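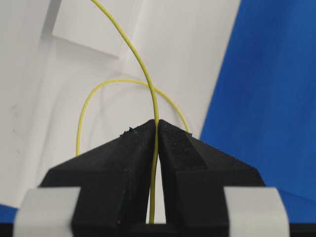
Yellow wire, the thin stuff.

Home | Workshop | Get involved | Past projects | Contact

Hands wanted for the Urkero wire table

Hi all! I'm looking for people to come and spend a few hours with me at the Cluno workshop this December, doing small, fiddly, strangely relaxing things with thin wire. It's a paid call (860 for the full run, split over the sessions you come to) and I have room for 5 people.

The project is called Urkero and it's my attempt to write a decent beginner's guide to handling wire: picking it up, straightening it, bending it round something and getting it to stay where you put it. I've been doing this so long that I've forgotten what's hard about it, and that's where you come in. I want to watch beginners have a go, hear them grumble, and fix my instructions before Hilarar prints nearly 200 copies of the booklet.

You don't need any craft background. I'd love a mix: people who sew, people who fix lamps, people who have never held a pair of pliers in their life. You do need to be 18 or over, okay with sitting still for a while, and comfortable working with small things close up. Bring your reading glasses if you use them!

We work on a blue cloth, which I like a lot because the yellow shows up so well against it. Wire on a pale table just vanishes on me (and then it's on the floor, and then it's in my sock).

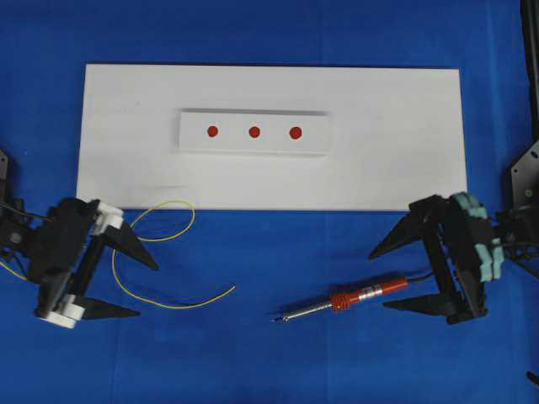

The white board with its three red dots, and a loop of wire beside it on the blue.

Each session is 2 hours with a tea break in the middle. You'll get the draft pages and a piece of wire, you'll try what the page says, and you'll tell me out loud where you got stuck. I take notes. Please don't be polite about the drawings, I did them myself and I know the one on page 5 is bad.

To apply, send me a few lines through the contact page by 5th June with the words "wire table" at the top. Tell me what you do with your hands most days and whether mornings or evenings suit you better. No résumé please, I won't read it. The workshop is on the ground floor, through the Vashisht entrance, and there's a ramp.

Comments

pinkthimble: Is it okay if I'm left-handed? Most guides forget about us.

Reply from the author: More than okay, I'd love that. Page 2 only makes sense for right-handers at the moment.

oldradioguy: Sent mine in. Can I bring my own pliers?

marlow_k: Do we have to come to every session or can I skip one?

Reply from the author: You can skip, you just get paid for the ones you come to. And yes to the pliers!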